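Frequently asked questions: can a machine do the chores yet?

These questions come to us by email and at the open evenings at Iven. Sanaa Younis and I wrote the answers together. English is the second language for both of us, so please write if some sentence is not clear.

Can I buy a robot that does all my housework?

No. You can buy machines that do one chore well, such as washing dishes or cleaning a floor. A machine that walks from the sink to the laundry and does both is still a matter for laboratories and for films. If a seller tells you otherwise, ask to see it work in a kitchen that the seller has not prepared.

Why is a floor so much easier than a table?

A floor is flat and the robot does not need to lift anything from it. On a table there are cups, spoons, bread, keys and a letter you have not opened. Each of them must be held in a different manner, and some of them break.

What about the shop floor? Are you further there?

Yes, much further. At the Gikstead workshop an arm moves the same part from the same tray all day, and it is very reliable at this. The trouble starts when the tray is turned or a new part comes. Konrad Auer, who looks after that line, still spends a good part of April each year teaching it the new parts.

Which chores do you test?

We have a list of 19 chores. Most of them are small: put a cup on a shelf, close a drawer, move one object from a bowl to the table, wipe a tray. Folding is on the list too, but our results with folding are poor and we do not publish them yet.

How many tries does a chore get?

Up to 200 in simulation. After this we choose six chores and try them with the real arm. A chore goes back to simulation when the real arm does badly, and this happens often.

Why do you practise in simulation first?

A dropped plate costs nothing there, and we can run the tests during the night. The colour of the table and the light can be changed in a moment. The weak side is contact. When two things touch, the computer makes a guess, and the guess is sometimes wrong. The picture can be rough as well, with jagged shadows and small marks that a real table would not have.

What does the robot see when it picks something up?

It depends on where the camera is placed. With a view close to the gripper, the fingers stay in the picture and the object fills most of the rest. This is good for the last few centimetres, but it is difficult to judge the whole table from it. 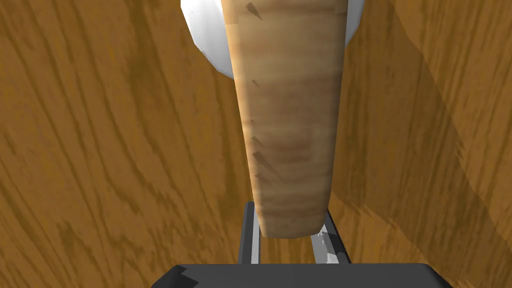 Simulated view over the gripper, with the rounded end of a long tapered object between the two fingers.

Is a long object harder than a round one?

In our experience, yes. If the fingers hold a long object near its end, the other end wants to drop or to swing. We prefer a grip near the middle, but the robot cannot always reach it.

Will this work take jobs from cleaners?

I can't answer for every employer. The cleaners we have talked with would gladly give away the heavy lifting and keep the rest. At present the machines are too slow to replace a person who knows the building.

Can I visit or send a question?

Visits are possible for small groups. Please write first and tell us if someone needs the lift. Questions go to Jonas Rüegg, room 302, and he replies in English or German.

Contact | © Iven Household Automation Group | Last updated 20 December 2025 | Back to top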